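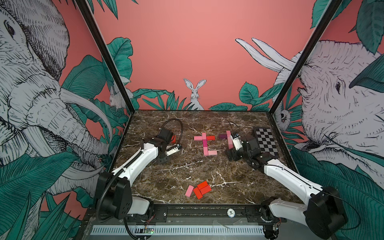
Speaker notes: Pluno two-arm bench kit, first look
Kazuhiro Tanabe, July 16, 2018

Slide 1. Say hello, thank the hosts. I have no stake in Pluno. We bought our kit at list price.

Slide 2. What you get. Two arms, two parallel grippers, a front rail, a control board, cables and a checkerboard for calibration. You supply the table and the PC. Ours sits on marble, so it doesn't shift when both arms move at once. Mention that the kit ships in two boxes and the second one came 11 days late.

Slide 3. Setup. Both bases mount on the rail. Allow a full afternoon. The manual skips the step where you set the arm IDs, so do that before you bolt anything down. Pause for questions on wiring.

Slide 4. The block task. Small wooden blocks, mostly pinks and reds, laid out flat in shapes. Flat shapes show placement error better than towers do. Loose blocks go at the front within reach of both arms. We ran 1513 placements starting in April. Of those, 51 needed a person to step in, most often when red blocks were lying on top of each other.

Slide 5. What I like. The white fingers are slim enough to work next to blocks that are already down. Swapping them takes one hex key.

Slide 6. What I don't like. The cable loops at the wrists. They stand up high and you have to plan moves with them in mind. Durkex sells clips, not tested yet. Recalibrate after any bump to the table.

Slide 7. Cost. Roughly 4000 dollars for the pair, before tax. Oda is cheaper but sells single arms only. Drurkia has better support hours and a longer wait.

Slide 8. Who should buy it. Teaching labs, yes. For production work I would wait for the next controller. Leave ten minutes for questions, and put the parts list back up while people talk.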